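News > Company > Product Releases

Tagged: Home organization, Small storage, New products

Plarberg introduces Pledeo, a drawer and tray system for the small things a household keeps losing

Plarberg, the maker of home storage goods, will begin selling Pledeo in July. Pledeo is a set of shallow trays, dividers and lidded boxes for pens, tape, medicine cartons, keys and the other small items that collect on beds, tables and counters. It will be sold through the Plarberg online store and at Clidier home goods shops.

The basic set has 5 pieces: one long tray, one square tray, two lidded boxes and a sheet of blank labels. All of the pieces fit inside a standard kitchen drawer. The trays can also be stacked on a shelf or left out on a desk.

Pledeo grew out of a program in which Plarberg asked households to empty one drawer, bag or shelf onto a flat surface before sorting it. The company received replies from about 800 homes. People were asked to write down what they had taken out, which items they used every week, and which items they had bought again after failing to find the first one. Markers, tape, pens and small medicine packages appeared on the lists again and again.

"Most storage is sold by the size of the box," said Begoña Cifuentes, head of product at Plarberg. "We started with the things people had in front of them. A marker is long and thin, a roll of tape is round and flat, and a pill bottle rolls. If you put all three in one open bin you will be digging in it by the end of the week."

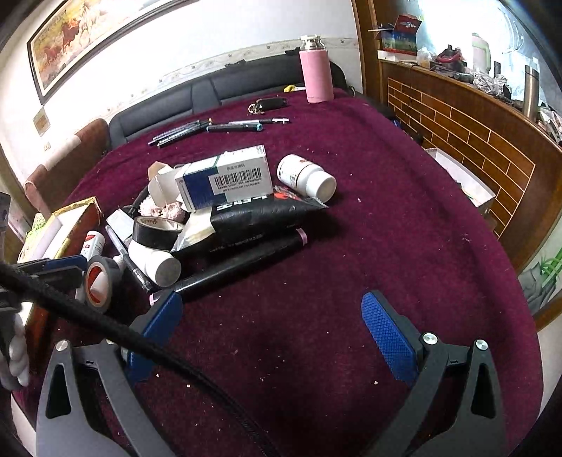
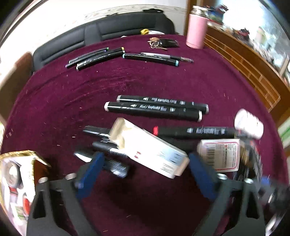 Pledeo is meant to be used in the order that people naturally sort. The instruction card asks the owner to spread everything out on a cloth or blanket, pull out the items that share a shape, and only then choose a tray. Thick markers go in the long tray, side by side as two of them already are on the round table. Thin pens have their own narrow lane so that they do not slide under the markers. Rolls of tape stand on edge in the square tray, next to loose hardware such as pipe fittings. Cartons and bottles go in the lidded boxes, and the card asks owners to keep medicine in its original package with the printed side facing up. Keys are left for last – the front slot of the long tray is open on one side so they can be picked up on the way out.

The dividers slide in grooves and can be moved without tools. Early versions had fixed walls, and test households reported that the sections were either too wide for pens or too tight for marker caps. The final version has grooves every 20 millimeters. The floor of each tray has a slight texture, which keeps round items from rolling when the drawer is opened.

The lidded boxes were developed with Danko, a design studio that has worked with Plarberg on 2 earlier product lines. Danko suggested a lid that can be lifted from either end, and a flat front large enough for a handwritten label. The boxes are not child-resistant. Plarberg advises customers to store medicine out of the reach of children, whichever container they use.

"We did not want to tell people to own less," Cifuentes said. "Some of them do use every one of those markers. They wanted to see them all at once and put them back quickly."

Pledeo will be available in white, gray and a dark red. Extra trays and dividers will be sold separately, and every piece can be combined with any other in the line. Replacement labels will be available from the Plarberg online store. Clidier shops will have an opened set on display so that customers can try the dividers before buying.

A printed sorting guide is included with each set. It covers three common starting points – a desk drawer, a bedside table and a travel bag – and has a blank page for the owner's own list. The guide can also be requested on its own from Plarberg customer service.

About Plarberg

Plarberg designs and sells trays, boxes and shelf inserts for homes and small offices. Its products are sold online and through home goods retailers.

Retailers who would like to carry Pledeo can contact the Plarberg trade desk. Questions from the press should be addressed to Begoña Cifuentes at the product office.

Get product news and storage tips in your inbox. Sign up for the Plarberg newsletter. You can unsubscribe at any time.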